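Huton Self Storage – Frequently Asked Questions

Last updated 1 February 2024

These answers apply to all household customers renting a room at our Trulness and Jara sites. Business customers should refer to their own agreement, as some of the terms differ.

RENTING A ROOM

What do I need to bring when I sign the agreement?

You will need one form of photographic identification and one document showing your home address, issued within the last three months. We cannot accept a mobile telephone bill as proof of address. If two people wish to be named on the agreement, both must attend in person and both must bring their documents.

What is the shortest period for which I can rent?

The minimum period is two weeks. After that, the agreement continues until you give notice in writing. Rent is charged every four weeks in advance, and any unused full weeks at the end of your stay are refunded to the card or account from which payment was made.

Is a deposit required?

Yes. The deposit is equal to two weeks' rent and is returned within eight working days of your leaving, provided the room is clean and no rent is outstanding. Marks and scuffs from ordinary use are not charged for. Paint, oil and adhesive left on the floor or walls are.

Can I change to a larger or smaller room?

You may change at any time, subject to availability. The new rate applies from the day you collect the new key. Customers are responsible for moving their own goods between rooms, and both rooms may be kept for one day without further charge while this is done.

ACCESS

When may I visit my room?

Both sites are open every day from early morning until 11 at night. The office keeps shorter hours, which are shown on the page for each site. Outside office hours you will need your entry code, and staff will not be present to help with loading.

May I send somebody else on my behalf?

You may add another person to your account by completing an access form at the office. We do not give out entry codes by telephone or email, even to a member of your family.

Are trolleys provided?

Trolleys are kept beside the loading doors and may be used free of charge. Please return them promptly – they are shared between all customers and are in great demand at the end of July, when many students move out.

WHAT YOU MAY STORE

Which items are not allowed?

You may not store food that can spoil, plants, animals, fuel, gas bottles, fireworks, paint thinner, or any goods that are unlawful to possess. Lawnmowers and other garden machines must be drained of petrol before they are brought on site. Please ask at the office if you are unsure about a particular item.

May I store a mattress or sofa?

Yes, and we recommend a breathable cover for both. Plastic sheeting can trap moisture against the fabric and should be avoided for stays of more than a few weeks. Mattresses keep their shape best when laid flat.

How should I prepare a fridge or washing machine?

Fridges and freezers should be defrosted, dried and stored upright with the door held slightly open. Washing machines should be drained, and the hoses emptied, before they leave your home.

INSURANCE

Must my goods be insured?

All goods must be insured for their full replacement value. You may take cover through the Kekunau plan, which can be arranged when you sign, or provide a copy of your own policy. Please check that your policy covers goods held away from home – many household policies do not.

What should I do if something is damaged?

Please report the matter to the office as soon as you notice it and leave the items where they are, if it is safe to do so. You will be given a claim form to complete and return.

LEAVING

How do I end my agreement?

Notice of two weeks must be given in writing, either by letter or through your online account. On the last day, the room must be emptied and swept, and your padlock removed. Rent continues to be charged while a padlock remains on the door.

Can you dispose of things I no longer want?

We do not offer a disposal service. Goods left in the corridors or loading area will be removed at the customer's expense. The office can supply a list of local charities that collect furniture. 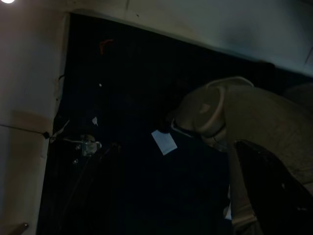

Questions about disposal charges already added to an account should be sent to the office in writing, quoting the room number and the site.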